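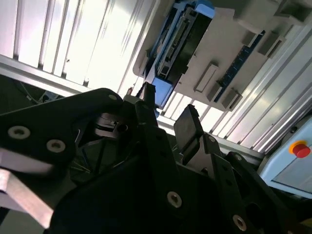
A robot hand is often called a gripper, and most grippers have no sense of what they are holding. They close, and they open. A group of researchers at Liltau wanted to find out whether a robot could learn to take apart a used computer by copying people instead of following a fixed list of moves. The head of the study is an engineer named Azadeh Bagheri. Her group studies the gripper itself as much as the computer. It is made of black plates and links held with bolts, and one of its fingers has a flat, upright pad. A red stop button is part of the work area too. Pressing a button of that kind halts the machine at once.

Why take computers apart?

Old computers contain metal, plastic and parts that can be used again. To reach them, the case must be opened and the parts removed in a sensible order. People do this well. They can look at a case they have never met before and guess where the catch is. A robot that repeats the same path every time cannot do this. If the case is moved by the width of a finger, the gripper closes on air.

How the robot learns

The method is called learning from demonstration. A person guides the robot through a task, and a computer records two things: what the cameras picked up and how the arm moved. One full recording is called a demonstration. The Liltau group made 300 of them. A program named Dusorel then searched the recordings for patterns. It learned, for instance, that certain views of a drive are usually followed by a small turn of the wrist.
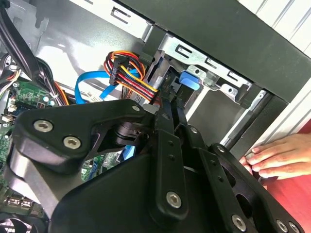
What is the hardest part to remove?

The storage drive, the part that keeps files when the power is off. Its cables have to be unplugged and its catch released before it will slide out, and the plugs are small compared with the gripper.

How the test was done

A fair test needs a rule that is fixed before it starts. The rule was simple: a try counted only if the drive came out and no cable was torn. Dusorel was given 13 computers that were not in the recordings. It removed the drive from eight of them under the rule. The older method, in which every move is written out by a programmer, managed two.

The group also noted how each try failed. Most failures came at the plugs. The gripper took hold of the wire instead of the plug — a mistake people make as well — and the program stopped the arm when the pull became too strong.

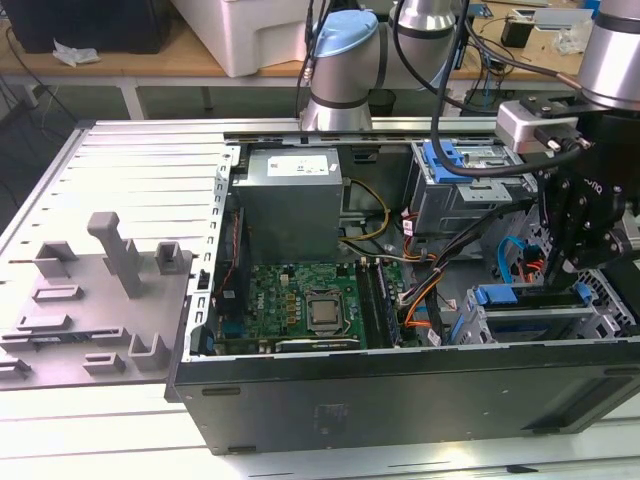
Two robot arms above an open computer case.

What the result means

Eight out of 13 is better than two, but 13 is a small number. A different set of computers might give a different score. For this reason the group plans to repeat the test with more cases, beginning in July.

Words to know

Gripper: the part of a robot that holds things.
Demonstration: one recorded example of a task.
Drive: the part of a computer that stores files.

Last updated 28 Apr 2021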